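Journals > Food and Household Studies > Open articles > Full text

We use cookies to improve your visit. Accept all / Manage settings

Search this journal Enter keyword, author or DOI Go

3.2 Lunches made at home

Households in Skundbridge kept a food diary for 8 weeks, starting in February. Of the 174 diaries handed out, 70 were filled in well enough to be used here. The rest had gaps of a week or more, or gave only the evening meal. Wilczyńska used the same diary form in her earlier work in Grotari, and we kept her wording so that the two towns could be compared.

Bread was the base of most lunches eaten at home. People wrote "sandwich" far more often than they named what was in it, so the diary asked for fillings on a separate line. We sorted these into meat, cheese, egg, fish, spreads and salad. A filling was put under salad only if it was raw and had been added as a leaf or slice -- pickles and relishes were counted with spreads. Where a diary listed meat and salad together, as in the kind of lunch in Figure 4, the meal was entered under both headings. 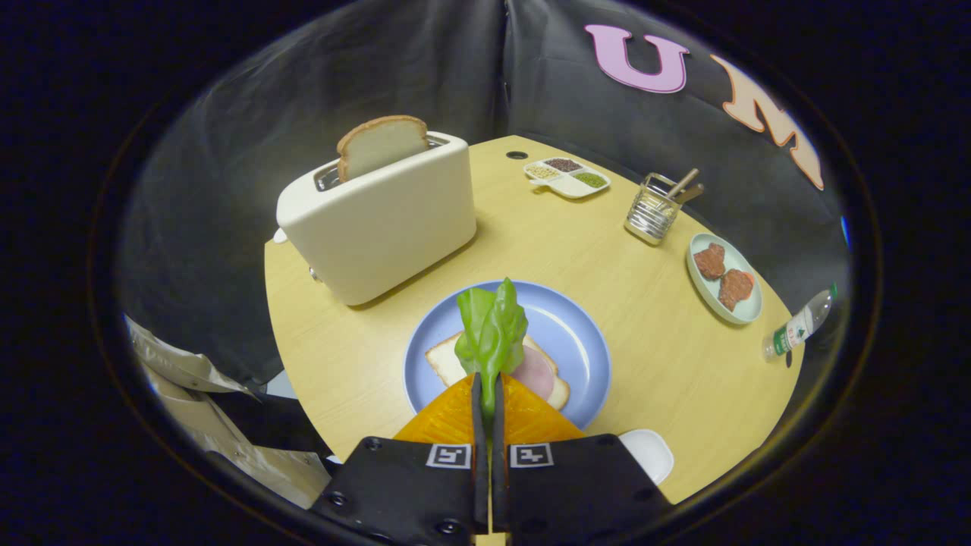
Figure 4. Sliced white bread with ham on a light-blue plate, and a lettuce leaf held upright in a gripper.

Salad leaves were the item most often bought and then not finished. Several people wrote that a whole lettuce was too much for a home of one or two, and that the outer leaves went soft before the rest was used. Ham was rarely thrown away. It was bought in small packs and often moved to the evening meal when the date was near. Bread fell between the two. Households with a freezer kept half the loaf back, while those without one tended to toast the last slices or put them out for birds.

Shopping habits explain part of this. People who used the Pană market bought leaves loose and in smaller amounts, and their diaries recorded less waste under salad. Those who relied on the Ketesska shop had only bagged or whole lettuce to choose from. The gap was smaller in homes with children, where lunches were planned further ahead. We did not ask about income in this round, so we cannot say how far price shaped the choice of shop. Section 3.3 deals with lunches carried to work or school.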